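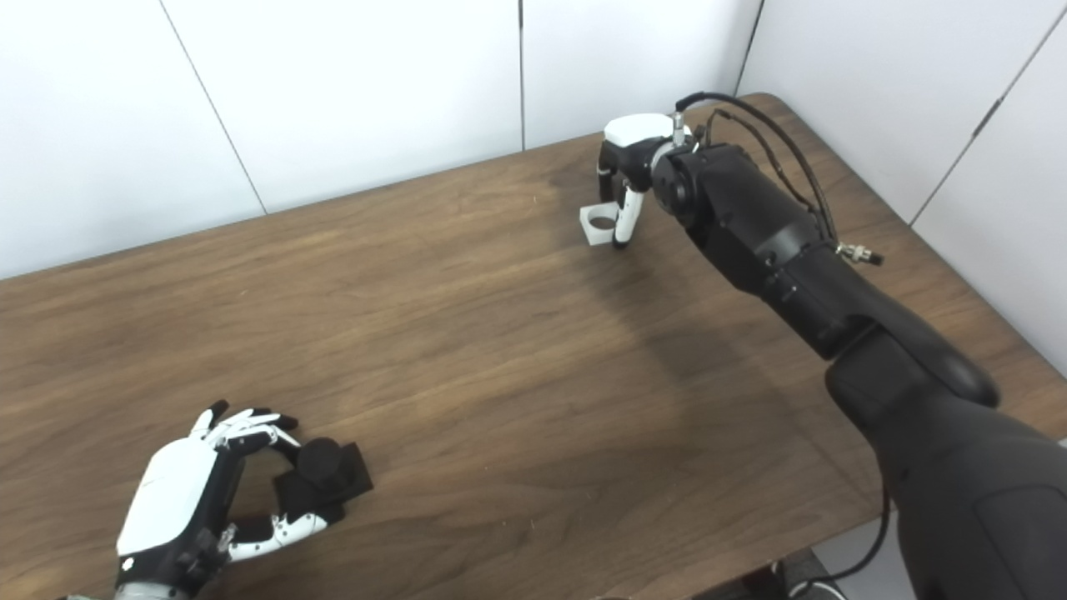
J'ai acheté la table Kurine en septembre, après avoir hésité longtemps avec un plateau massif deux fois plus cher. Elle me sert de table de travail dans la pièce du fond, et de table à manger quand nous sommes plus de quatre. Je voulais attendre un peu avant d'en parler, parce que les avis écrits le jour de la livraison ne disent pas grand-chose.

Le meuble arrive en deux colis. Le plateau pèse 27 kilos sur ma balance et il faut être deux pour le monter à l'étage. Les pieds sont dans le second carton, avec la visserie et une clé six pans qui s'arrondit vite. J'ai pris la mienne. La notice tient sur une feuille, les schémas sont petits mais justes. Seule l'étape 4 m'a fait perdre du temps : les deux traverses se ressemblent, une seule a les trous décalés, et si on les inverse il faut tout redémonter.

Une fois serrée, la table ne bouge pas dans le sens de la longueur. Dans l'autre sens, elle a un léger jeu quand on s'appuie sur un coin. J'ai resserré les vis au bout de neuf jours, puis plus jamais. Les patins réglables rattrapent bien un parquet ancien comme le mien.

Le plateau est un stratifié imitation bois. De loin on s'y trompe, de près non, et le chant se voit davantage que le dessus. Il supporte les tasses, l'encre de stylo bille et le ruban adhésif. Pour la chaleur je reste prudent : une casserole posée par distraction a laissé un rond mat que je n'ai pas réussi à enlever. Le nettoyage se fait à l'éponge humide. Les produits gras laissent un voile, surtout en lumière rasante.

J'avais auparavant une Wamura, achetée d'occasion à Dirk Smits, un ancien collègue. Elle était plus lourde et plus stable, mais les bords étaient coupants et je travaillais les avant-bras posés sur un sous-main. L'arête de la Kurine est arrondie, on le sent au bout d'une heure d'écriture.

Deux reproches encore. Il n'y a aucun passage de câbles, il faut percer soi-même ou laisser pendre les fils derrière. Et la traverse arrière est placée trop bas pour y glisser un caisson standard. Le mien, un Moussa à trois tiroirs, dépasse donc sur le côté.

Le service après-vente m'a renvoyé un patin manquant sans demander de photo, en neuf jours. Les frais de port étaient pour eux.

Je la rachèterais pour un bureau. Pour une cuisine où l'on pose des plats chauds tous les soirs, je mettrais la différence dans du massif.

À lire aussi
Chaise Gevuvitz : le tissu après deux étés
Caisson Moussa, trois tiroirs ou quatre ?
Enlever un voile gras sur un stratifié
Wamura d'occasion : les points à vérifier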